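Packing paper cups in carry bags, revised notes
4/13/26

My earlier post on carry-out packing used a plastic tote, and the numbers in it don't transfer to paper bags. Paper has no fixed shape until something is in it. I have redone the notes for the bags I use now, which I order from Billstead.

The bag gets opened fully before any cup goes near it. I run a hand down the inside to the bottom fold and push the base flat, then press the corners out. A base that is still half folded will tip the first cup.

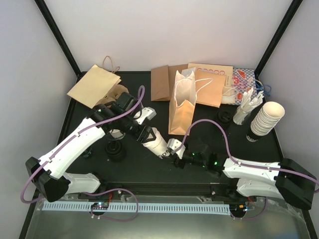 Gussets decide how much of a bag is usable. The nominal width printed on the carton assumes they are pulled all the way out, and they rarely are. On a bag standing upright with its opening facing up, like the tan one, the creases in the side are still strong enough to pull the walls inward. I lost 9 mm of width to this on my last batch, measured halfway up. Working the crease backward once with a thumb recovers most of it. Cups go in after that, base down, and I hold them low on the wall. The rim is the stiffest part of a paper cup, but a squeeze there will still push it out of round and the lid won't seat.

Orientation of the bag matters too. I used to load everything upright. For empty cups I now lay the bag over at an angle and feed them in from the side, then stand it up. Filled cups still go in from the top, in a carrier.
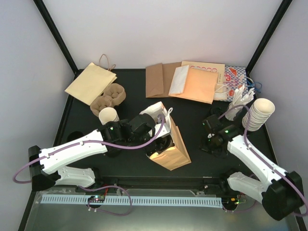
Kenna Hepburn
Writer and editor, packing and storage notes

Molded-pulp carriers are the awkward item. Their wells are rounded and grip well, but the outline is wider than most small bags. Set diagonally, a carrier will sometimes clear the opening and then jam at the base. Check the fit with an empty one first.

Handles: cord handles stay out of the way. Twisted paper handles fall inward and catch on lids, so fold them outside before loading. Flat bags store in a stack of 71 in the drawer under my bench, with the handles alternating ends. Above that the drawer binds.

Eugeniusz Tomaszewski asked in June whether doubling the bags helps. It does for weight, up to 2 filled carriers. It does nothing for width.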